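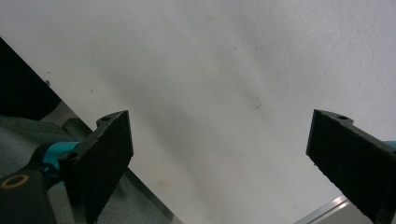 Giving up on the good notebook

I own a notebook I have been afraid of since March of the year before last. It has a linen cover and a ribbon and paper so thick that turning a page feels like opening a small door. It came from a stationery shop in Drilholm that also sells sealing wax, which should have told me what kind of place it was. I paid more for it than I pay for shoes, carried it home in its own tissue paper, put it on the desk, and wrote nothing in it.

I meant to. The trouble was the first page. A first page in a notebook like that wants a thought equal to it, and what I had that evening was a reminder to call the dentist. So I wrote the dentist on the back of a gas bill and told myself the notebook could wait for something better. It has been waiting ever since, with the patience of a very well brought up guest.

Meanwhile I have filled six of the other kind. The other kind is a Clitar, which is what the supermarket near me stocks between the batteries and the birthday candles. The cover is a color I would call hospital green. The wire binding catches on sweaters. The ruling is slightly too wide for my handwriting and slightly too narrow for anybody else's, and if you press hard the pen comes through and you get a free copy on the next page. I have written in them on buses, in bed, in the parking lot of a tire place, and once in a shower cubicle at the pool (dry, I was waiting out a fire drill). Everything I have thought in two years that was worth keeping is in a Clitar, along with a much larger amount that wasn't.

I went back through all six last weekend, looking for a phone number. I did not find the phone number. I did find the following, in no order: a recipe for lentils that stops at "then add". A drawing of a fence. The words "ASK ABOUT THE HINGE" underlined so hard that they appear on three pages. Half a speech for a wedding, including a joke that I am grateful I cut. A list of everything in the freezer on a particular night, which reads like a cry for help (peas, peas, one waffle, stock?, peas). A very angry letter to Cloveo about a kettle lid, in several drafts, each a little more polite than the last, so that by the end I seem to be thanking them.

There is also a page with nothing on it but the date, 11th April, written out in my neatest hand like something off a wedding invitation. I must have been about to start a diary. I remember nothing about the day. The next page is a parking ticket number.

I have a theory about the nice notebook, and like most of my theories it was formed while avoiding the dishes. I think what I bought was a picture of a person. She gets up early. She has a fountain pen and it doesn't leak on her. She writes a page a morning about light and weather and the books she is halfway through, and when she is dead somebody will find it in a trunk. I would like to be her, and the shop in Drilholm was happy to sell me the first installment. But she never came by to pick up her notebook and I am left minding it, like a neighbor's cat.

I have other things of hers, now that I look around. A set of linen napkins that have never met a mouth. A bottle of bath oil that has turned a slightly different color with age. A pasta machine. Most of a course in conversational Portuguese. She has a good coat, which I wear only when the weather is so nice that I don't need a coat. If she ever does turn up she will be extremely well equipped, and she'll want to know why I've been sleeping in an old T-shirt from a bank.

My grandmother had a front room like this. We were allowed in at Christmas and when somebody had died. It had the good sofa, with a plastic cover on it that stuck to the backs of your legs, and a cabinet of glasses that we drank nothing out of. When she moved out of the house the sofa was forty years old and in perfect condition, and not one of us wanted it. It went to a charity shop. I hope it went to a family with a large wet dog.

So you'd think the lesson would be easy, and I did try. A few weeks ago I sat down with the nice notebook and decided to ruin it on purpose. I had read on a forum that you should scribble on the first page to break the spell. Some people spill coffee on theirs. One man runs his over with the car, which struck me as a lot of feeling to have about paper. I took a ballpoint, a bad one from a hotel, and held it over the page for long enough that my tea went cold, and then I turned to the very last page and wrote "testing pen" in tiny letters in the bottom corner.

That's it. That is the full contents of the notebook as of today. The spell is in good health.

What I have done instead is lower my sights. I moved the notebook off the desk, where it had been giving me a look, and put it on the shelf beside the dictionaries and the one Gunawardena mystery I never finished (I know it's the brother-in-law, it was always the brother-in-law, I just can't bring myself to sit through his alibi). It looks right up there. It looks like a book, possibly one I've read. And I bought another Clitar, number seven, and had a shopping list, a bad idea for a short story and the name of a paint color in it before I was out of the supermarket parking lot.

The paint color is for the bathroom. It's called something like Quiet Oat. I looked at up to 100 little cards of off-white before I picked it, and I could not tell you now what was wrong with the rest of them. I wrote the name down so that I'd stop looking.

A friend suggested I give the nice notebook away, and I did consider it. There's a birthday coming up. But it seems a mean thing to do to a person, handing over a fear in tissue paper and watching them say how lovely it is, and how they'll have to save it for something special. Also it says "testing pen" in the back.

In case anybody is keeping score, the phone number was on the gas bill. So was the dentist, whom I have still not called.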